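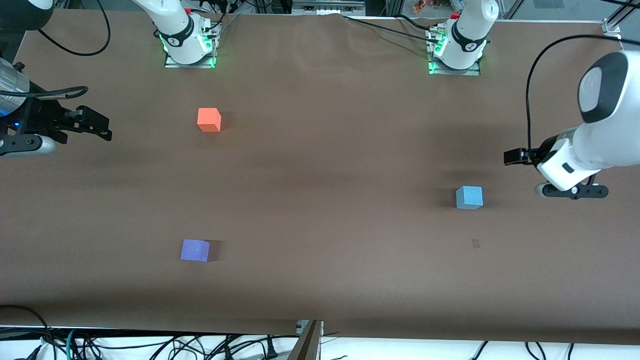

Votilo Two-Arm Challenge

The Votilo Two-Arm Challenge is a student robotics contest held every May in Desmet, and I've been hooked on it since my first year on a team. Clubs program a pair of arms to sort, stack and hand over foam cubes, and each round lasts 90 seconds.

Scoring

A perfect round is worth 232 points. A clean handover from one arm to the other pays the most - it's also where most teams (mine included!) lose their nerve. Dropped cubes stay where they land.

Teams

Most entries come from high school clubs, plus a few college groups. The Joreo club holds the season record, 1438 points, and I still think their handover code is the prettiest I've read.

See also

Tradent Junior Cup
Desmet Robotics Club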